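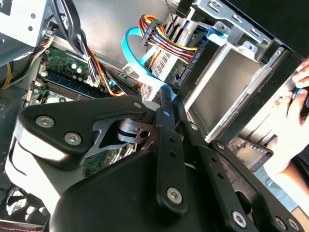
## How to write a song from an older person's memories

I wrote my first song of this kind for the flood memorial evening in Dronport. The story came from Genivaldo Fontes, who was a ferry worker there when the river broke the wall. Since then I have made several more with the same method. You need a guitar or a keyboard, a notebook and a person who agrees to be heard.

### 1. Ask for permission first

Explain that you want to write a song, where it will be sung and if there will be a recording. Ask also which names may appear. Mr. Fontes did not want the name of his brother in the lyrics, so I sing only "the younger one."

### 2. Listen for one hour

Do not bring the guitar to this meeting. Ask about small things: what was on the stove, which road they took, what they were wearing on their feet. If the person becomes quiet, wait. If they want to stop, you stop, and you can ask another time.

### 3. Write it down as a plain story

On the same evening, write the story in up to 400 words, with no rhymes. Underline the expressions that are really from the person. In my notebook I had "the water knocked at the door like a neighbor," and this became the first line of the song.

### 4. Choose one object

A song is short and it can't carry a whole life. Choose one object from the story and let it come back in every verse. For me it was the bell of the ferry. Put dates and explanations in the concert program.

### 5. Make the chorus easy

- Use four lines or fewer.
- Keep the melody inside one octave, better inside six notes.
- End the lines on open vowels, like in "day" or "go."
- Sing it to a friend two times. If the friend can't join on the third time, make it simpler.

I like G, C and D with a capo on the second fret. In the verses I pick the strings one by one and I strum only in the chorus.

### 6. Sing it to the person before anybody else

Bring the lyrics printed in large letters. Ask if something is wrong and correct it, even if the rhyme is lost. I had written that the bell was brass, and Mr. Fontes told me it was iron and quite ugly. The new line took me three evenings.

### 7. Record a simple version

One voice and one guitar are enough. Hang a thick blanket behind the singer and put the microphone a little lower than the mouth. Record the whole song from start to end several times and keep the best one. Write the name of the storyteller on the cover next to yours, if they allow it, and give them the first copy.

The lyrics of "Ferry Bell" are free to use in schools. Please keep the second verse as it is, he asked for this.

*Last changed March 29, 2019*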